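Cómo aceitar una mesa de madera maciza

Publicado el 2023-06-28 por Ezequiel Ponce

El aceite es el acabado más fácil de reparar en casa. Si la mesa tiene barniz, primero hay que quitarlo del todo; si ya estaba aceitada, basta con limpiar y lijar poco.

Material

Aceite duro para madera (yo uso el Linell mate)
Lijas de grano 120, 180 y 240
Trapos de algodón sin pelusa
Guantes y un cubo con agua

Preparación

Retire la cera vieja con alcohol y deje secar la superficie. Lije siempre a favor de la veta, empezando por el grano 120 solo si hay arañazos o cercos. Termine con 240 – más fino no conviene, el aceite entra peor.

Pase un trapo apenas húmedo. La fibra se levantará un poco. Cuando esté seca, repase con la misma lija de 240, sin apretar, y aspire el polvo.

Aplicación

Remueva bien la lata. Extienda una capa fina con el trapo, espere 5 minutos y retire todo lo que la madera no haya absorbido. Si queda aceite encima, se pondrá pegajoso.

Deje pasar una noche y dé la segunda mano. Los cantos y las testas suelen pedir una tercera. Para mi mesa, de 800 mm de ancho, sobró más de media lata.

Los trapos empapados pueden arder solos. Métalos en el cubo con agua o tiéndalos abiertos al aire libre antes de tirarlos.

Mantenimiento

Limpie con un paño húmedo y jabón neutro. Una mano al año es suficiente; yo la doy en febrero. Si aparece un cerco de vaso, lije esa zona y aceite de nuevo. 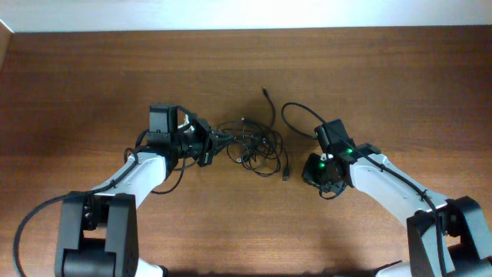
Durante los primeros 5 días evite el agua y los manteles de plástico. El aceite sigue endureciendo aunque al tacto parezca seco.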